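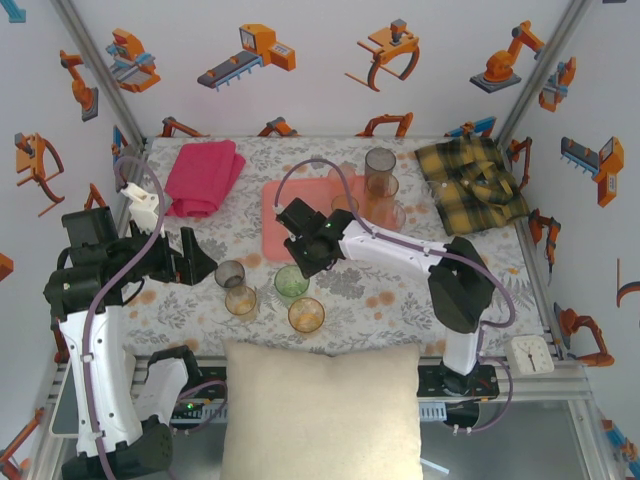 How to Set Up a Summer Drinks Table You Can Leave Alone

I used to spend every backyard get-together with a pitcher in my hand. People would come in, I'd pour, they'd go out, somebody else would come in, and by the time I sat down the food was gone. So a few years back I started putting everything out on its own table and letting folks help themselves, and I've never gone back! It takes me an hour or so of work the night before and a little bit in the morning, and after that I'm a guest at my own party.
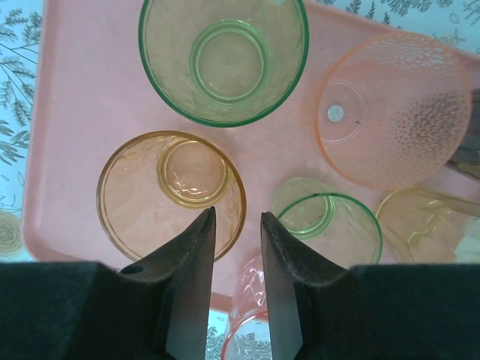

By the Duvia Kitchen Table blog
Filed under: Hosting, Drinks
Posted in August

Start with where the table goes. Mine sits in the shade of the house, well away from the grill, and not next to the door. I made the door mistake twice. Everybody stops to pour, the people behind them can't get out, and the dog gets loose. Put it a good few steps out on the patio and the crowd sorts itself out.

What you'll need

A table you don't mind getting sticky
A cloth that goes through the wash
A tray or two with a lip
Glasses, plus a few extra
Two drink dispensers with spigots
A bucket or cooler for ice
A pile of folded kitchen towels or napkins

Step 1: The cloth

Pick a print. I love a plain white cloth in a magazine, but mine looked like a crime scene after one round of hibiscus tea. Leaves and flowers hide a lot. Wash it before you use it the first time, because new cloths often have that finish on them that makes drips roll right off onto people's shoes. Clip the corners if you get any wind at all.

Step 2: The glasses

I quit buying matching sets. I have part of a Guvetti set from a yard sale, a few Besson tumblers my sister-in-law was getting rid of, and a bunch of odds and ends in different colors. Mixed colors are handy, since people remember that theirs was the green one and you don't end up washing 60 half-full glasses at midnight (I did that once, at a graduation party, never again).

Group them on a tray and leave finger room between them. If you pack them in tight, the first person to grab one knocks the next one over.

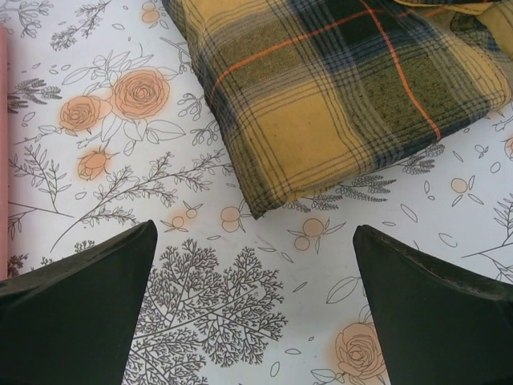 Towels are the other thing I never used to put out enough of. Paper napkins blow away and fall apart when they're wet, so I fold up whatever kitchen towels are clean and stack them near the spigots. Colors that don't show stains are your friend. Fold them in thirds the long way and then in half, and they'll stay in a stack instead of sliding all over.

Step 3: The drinks

Two is plenty. One should be water with something in it (cucumber and mint is what I make most), and the other can be your fun one. My fun one is peach iced tea:

8 cups water
6 black tea bags
3 ripe peaches, sliced
Half a cup of sugar, more if you like it sweet

Boil half the water, steep the tea for five minutes, and pull the bags. Don't squeeze them! It makes the whole batch bitter. Stir in the sugar while it's hot, add the rest of the water cold, then drop in the peaches and leave it in the fridge overnight. It'll look cloudy in the morning and that's fine. It tastes the same.

Keep the ice out of the dispensers. It waters everything down inside of half an hour. Put it in its own bucket with a scoop, and keep a spare bag in the freezer. 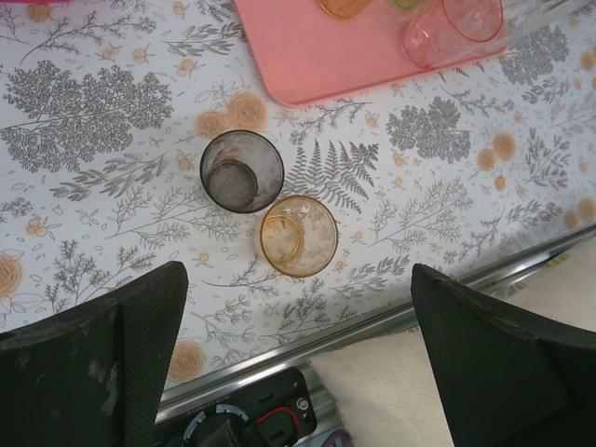

For lemonade, I make a syrup first with equal parts sugar and water, warmed just until it's clear. Grainy sugar sitting at the bottom will clog a cheap spigot. I lost a perfectly good Sedari dispenser that way, and I never did get the thing unstuck, even with a pipe cleaner and some vinegar.

Step 4: Right before people come

Fill the dispensers, set a little dish under each spigot for drips, and pour yourself a glass to test the flow. Put the ice out last. Then stick an empty tray at the far end of the table for used glasses, and put one dirty glass on it yourself so people get the idea.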